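Section 2: Planning and Budgeting for a Hanow Arm 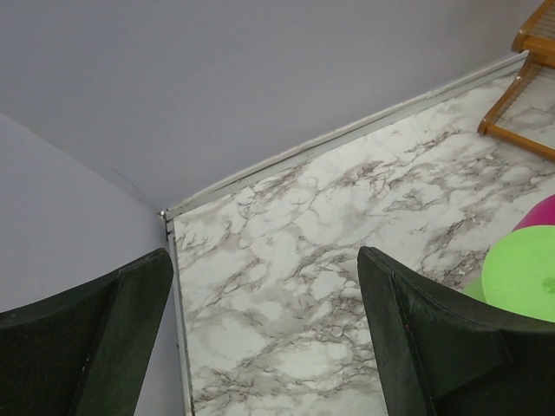 Complete this section before you request a quote. Braltgate sales staff will ask for the worksheet from step 6, and orders placed without it are held until it arrives.

2.1 Before you start

You will need a tape measure, a sketch of the work area, and a list of the items the arm will handle. Allow an afternoon.

2.2 Steps

1. Choose the work surface. A corner location saves floor space but limits reach on two sides. Measure from each wall to the point where the arm will be mounted.

2. List the items to be handled. Write down the width, weight and material of each one. Include racks and other fixtures that will stay on the surface, even if the arm will never pick them up.

3. Select the gripper. The two-finger gripper is included in the base price. Soft finger pads are ordered separately, in packs of 3 pairs.

4. Decide on the wrist camera. It can be added later, but the arm must then go back to the Brorimville service center for cabling. If you expect to need it within the first year, order it now.

5. Check power and network. The controller needs its own grounded outlet. Do not plan on an extension cord.

6. Fill in the cost worksheet:

Arm, controller and two-finger gripper: $2,429
Wrist camera with cable kit: $443
Finger pads, per pack: $100

Add shipping and sales tax for your location. Mounting hardware is included.

Note: Prices are for a single arm. For quantity pricing, write to Glykeria Petridis in the Braltgate orders office.

Note: The Alexiou bench stand fits this arm but is sold by its own maker and is not covered by our warranty.

Caution: Do not clamp the base to a thin or unsupported countertop. Confirm what is under the surface covering before you choose a mounting point.

Caution: Keep the arm's full reach clear of walkways. If this is not possible, add the cost of a guard to the worksheet.

2.3 Lead time

Arms ship in the order paid. Requests received in January take longer due to the annual stock count. Finger pads ship separately and may arrive first; keep them in the sealed bag until installation (Section 4).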